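Student Project Report: Tidying a Desk with Two Arms
Shared Workshop Build, Durnico Makerspace
Jul 31, 2022

My project was to get a two-armed robot to clear a desk in the shared workshop. I picked it after reading the Jaditetti project page, which makes desk clearing look like a weekend job. I had my doubts about that page in January and I have more of them now.

The task list was short. Pens go in the cup, the crumpled tissue stays on the plate until the end, and the gray block gets left alone. I wanted the block there as a distraction, to see if the planner would go after it.
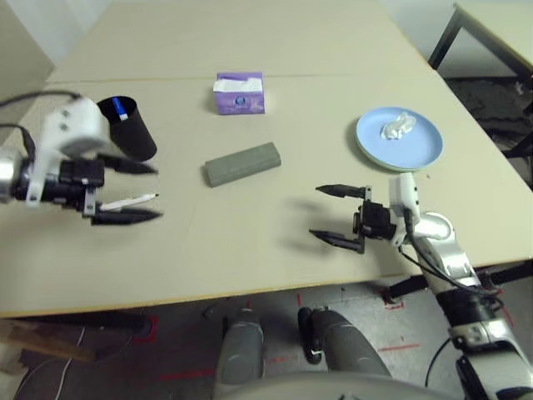

Reading time: 2 minutes

Pens were the part I trusted least. A pen is thin and it rolls, and the fingers have to close very near the tabletop to get it. With a pen held flat in the left gripper and the cup right behind it, the hard part still isn't over, since the pen has to be turned upright before it can go in. The Jaditetti write-up covers that turn in one sentence.

I ran 50 trials over five sessions. A trial counted only if the pen ended up inside the cup and the cup was still standing. By that rule the left arm managed 12. If I had counted "picked up the pen" as a win, the number would look far better, and I suspect that is how some of the published numbers get made.

Most failures came at the turn. The wrist ran out of range, the planner took the long way, and the pen hit the rim. I tried the grasp settings from the Ghaffari notes, with a slower close and a lower approach. They helped with picking up. I could not measure any help with the turn.

The right arm was supposed to handle the plate and the tissue. For most of the trials it did nothing useful, and I have to ask if a second arm was worth the time. Calibrating the two arms to each other took two full sessions, and some of that work had to be redone when the table got bumped. Red tape on the floor is a cheap fix and I am not convinced it is an accurate one.

The software I used for planning was Trutemex, the free version. Its log says "goal reached" when the gripper gets to its target — it has no idea if anything is in the fingers. I scored every trial by eye for that reason. Anyone who copies this project should do the same. 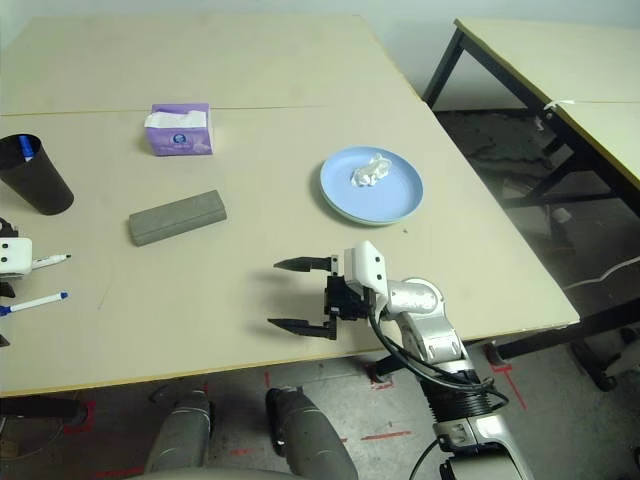
What I Would Change

Use one arm first. Get the pen turn working with a wider cup, then go back to the narrow one. Fix the table to the floor before any calibration. I would also mix up where the pens start, because mine began in nearly the same place each time and that makes even my low score look better than it should.

I did not test other lighting or a cluttered desk, so I make no claim about either. The trial sheet is in the project folder, with the failed runs left in.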